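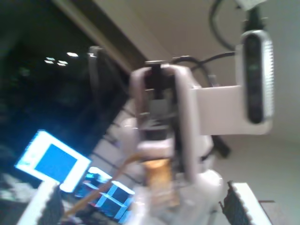
The wrist on Inga started drifting again this week, so I spent two evenings going over the gripper end of the arm. Inga is the older of our 2 arms and has 1,178 hours on the counter. The trouble is mostly in what hangs off the wrist. The black cables loop up over the white bracket and across to the sensor bar on its flat mounting arm, and if a loop is too short it pulls when joint six turns past 70 degrees. Too long and it catches on the bracket.

What I did, in order:

- Powered down, backed off both cable clamps, and gave the sensor cable a little more slack.
- Checked the bracket screws. Two were loose. I put threadlocker on those and left the others alone.
- Brushed out the finger serrations with an old toothbrush.
- Reran the zero routine, then the camera calibration, in that order. Malou did it the other way once and we lost an afternoon.

For a grip check I use a small block with clear tape wound on it. Tape is slippery, and if the fingers hold that they'll hold the parts we get from Plisevis.
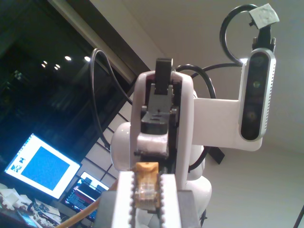 *Test block between the fingers, camera upright on its bracket.*

The check is 64 picks from the same spot. I had one drop on the first run, lowered the closing speed, and had none on the second. I wrote the new value on the card by the desk and told Eskil, who has the arm on Monday.

Still to do: the left finger has a bit of side play I don't like. Ningsih thinks it's the pin. I have a spare pin on order from Jurbridge and will swap it when it comes. Until then I'm checking it before every long run.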